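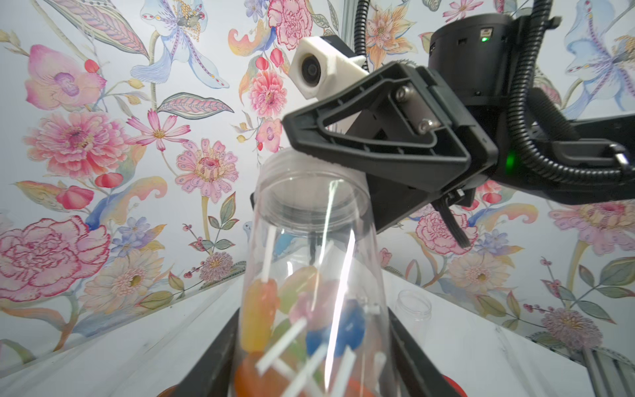
What is changing in the way Trestard sells its lollipops?

Single lollipops will be sold from refillable clear jars in place of sealed plastic bags, starting in May at the Curkham shop.

Print this page | E-mail this page

Trestard, the Curkham sweet shop, is to stop stocking pre-packed bags of flat lollipops. The sweets will arrive from the supplier, Condori, in cartons of 2,000, and will be sorted by colour and transferred to screw-top jars on the premises. Each jar is filled to a net weight of 500 g and labelled on the base with the batch code and best-before month.

The first order is for 200 jars from Fernside. All have a 90 mm neck and a coarse external thread, so lids are interchangeable between jars of the same size. Staff tested a narrower neck over the winter and rejected it. Sticks caught under the shoulder of the jar and the lower layers had to be tipped out to reach them.

We use cookies to measure visits to this site. Manage settings.
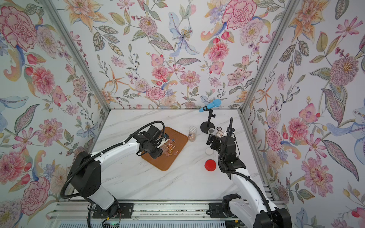
Sorting is the slowest part of the new procedure. Lollipops taken straight from a carton lie at all angles, and a broken head is easily missed among the sticks. Trestard's written method therefore puts a flat stage between carton and jar: a shallow tray with a raised edge, as with the brown one here, on which the pale pink and orange heads can be told apart while the jar stands to the right. The silver perforated lid on that jar is a type the shop will keep for display only. Stock jars get a solid lid with a liner, as the sweets take up moisture from the air and begin to stick to each other.

"The sticks are the problem, not the sweets," said Fraser Chisholm, who drew up the procedure. "If you fill from a height they cross over and the jar looks full when it is half empty. Put them in a few at a time and give the jar a quarter turn after each handful."

Trays are washed in hot water without detergent and dried with paper before each change of flavour. Loose sugar is brushed off and thrown away — it is not returned to the jar.

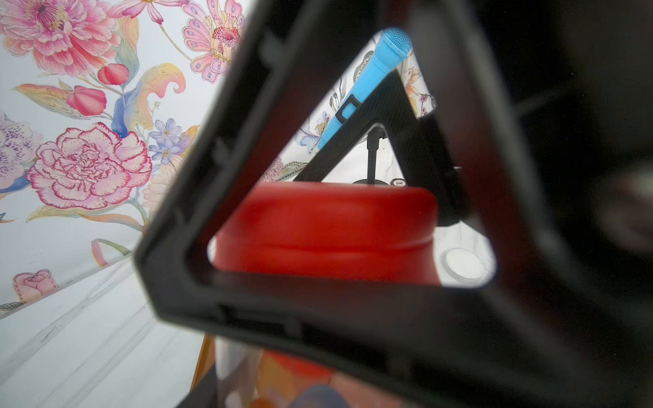

How should a screw lid be fitted?

Wipe the thread with a dry cloth, set the lid level and turn it backwards until the start of the thread drops into place, then tighten by hand.

A lid that sits at an angle should be removed and fitted again. Cracked liners are to be replaced, and the shop will hold spares behind the counter. Jars without a sound liner will go to the display shelf with a perforated lid.
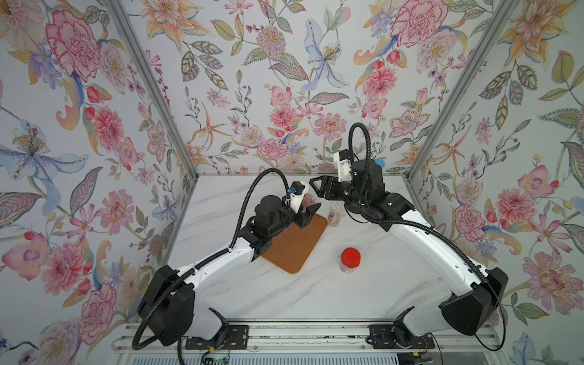

Can customers bring their own jars?

Any clean, dry jar with a wide mouth will be accepted, provided the customer can show that the lid closes fully. It is weighed empty first and the weight is written on the receipt.

Prices per lollipop are unchanged. Remaining bags will be sold until the stock runs out.

Print this page | E-mail this page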